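Pale Desks, Tired Eyes? Surface Brightness and Reading Comfort in the Griledik Study Hall
Term project report, Environmental Design 2, Darnurthorpe College
Submitted 2020-12-25

1. Why this topic

The college swapped out most of the dark study desks in Griledik for pale ones over the summer. Students started complaining in September. Headaches, mostly, and "it's too bright in there." Facilities said the lamps had not changed. So our question was whether the desk surface alone can make a room feel too bright, and if it makes people read for less time.

We also wanted to know if anything cheap would fix it. No budget for new lamps, we asked.

2. Background

Two words that get mixed up all the time. Illuminance is the light landing on a surface, measured in lux. Luminance is the light coming back off it toward your eye. Same lamp, same lux, but a pale desk sends back a lot more than a dark one. The meter in your hand says nothing changed and your eyes disagree.

Contrast matters too. White paper on a dark desk is a big jump and your eye keeps adjusting at the edge of the page. The usual advice in our course reader is that the desk should be a bit darker than the paper but not by much. Going by that, pale desks should be good for paper reading. This was a problem for our hypothesis and we only noticed it after the proposal was approved.

Finish is the third thing. Gloss gives you a mirror image of the lamp, matte spreads it out. A matte off-white top is bright all over with no hot spot. 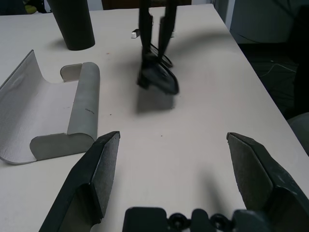
3. Method

Light readings: handheld meter at seat height, three spots per desk, morning and late afternoon. Blinds down each time, except one afternoon when somebody raised them halfway through and we had to throw out that set.

Survey: built in Gratomia, link taped to every desk in Griledik and also in the Boiko reading room, where the old dark desks are still in use. Same lamp model in both rooms. Questions on glare, headache, what you were reading (paper or screen), and how long before you took a break.

Reading test: small group, same article on paper, 30 minutes in each room. Comfort score from one to five at the end. Half started in Griledik and half in Boiko so the order wouldn't matter.

4. Results

Survey got 943 responses after removing duplicates. Way more than we expected, probably because it was exam season and people were annoyed.

Both rooms came out close to each other on the meter. Highest single reading was 800 lux, at a window desk in Griledik, blinds down but with a gap at the side. Desks away from the windows were much lower in both rooms.

Glare complaints were higher in Griledik, as predicted. But when we split them up, 80 percent of the complaints came from people using a laptop. Paper readers hardly complained at all and a few said they liked the new desks better. In Boiko the paper readers complained more than the laptop users, mostly about the desk looking "gloomy."

Reading test — no real difference. Comfort scores were nearly the same in both rooms. The group was too small to say more than that.

5. Discussion

Our hypothesis was half wrong. Pale desks don't seem to bother people reading paper. The trouble shows up with screens, and we think its the bright area below and beside the screen competing with it. A laptop at low brightness (everyone saving battery, there are hardly any outlets in Griledik) over a pale desk is about the worst combination.

Area probably matters as well. A crowded desk with books and coats all over it doesn't show much surface. A wide stretch of bare pale tabletop fills up the lower part of what you see. 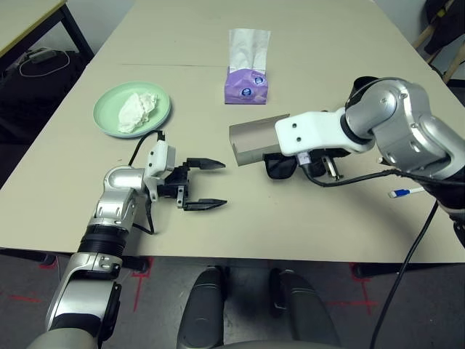
Fig. 2. Light-colored tabletop.

We did not measure luminance directly. The department has one luminance meter and it was booked the whole term. So everything about reflected light here is argued from the surface and the survey, and that should be kept in mind.

6. Problems

The survey link was open to anybody, so people who were already unhappy were more likely to fill it in. The two rooms also differ in ceiling height and wall color, which we only wrote down and did not control for. Should of done a third room.

7. Suggestions

Mid-tone desk pads to borrow at the Griledik front counter, for laptop users. Outlets, so people can turn there screens up. Fix the side gap on the window blinds. Leave the Boiko desks alone until someone gets time with the luminance meter.

Raw survey export and meter log are in the course folder.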